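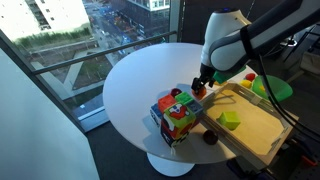 Last edited Jun 21, 2018

How do you keep a pickup basketball group going when half the regulars are out?

Heriberto Giraldo
I run a five-a-side pickup game at the Ceka sports hall and our two best guards are both off injured (one ankle, one knee, neither back before October). We used to get twelve people, now I'm lucky if nine turn up, and the hall still wants its 60 for the evening whatever happens. I've tried playing four on four with a sub but the games go flat and people drift off early. Do I bring in new players now, or sit tight till the lads are back? I don't want them coming back to find their spots gone.

Tibor Bognár
Bring people in now! We had the same thing at Mamani a couple of winters ago and I waited far too long. Put a note up at the hall and tell whoever answers that it's a trial for a few weeks, so it isn't awkward later on. And with nine, try three teams of three on one basket, first to seven, winners stay on. Much quicker, and you get your breath back while the other two teams play. Our lot liked it so much we still finish every session that way. As for your injured pair - ask them along to keep score or ref. Ours came most weeks and never felt they'd been replaced.

stelance_hoops
get everyone to pay up front for the month. people turn up when they've already paid

Heriberto Giraldo
Thanks both. Threes next time, then, and I'll ask about the ankle one doing the whistle. Not sure I'm brave enough to ask for money up front but I'll float it.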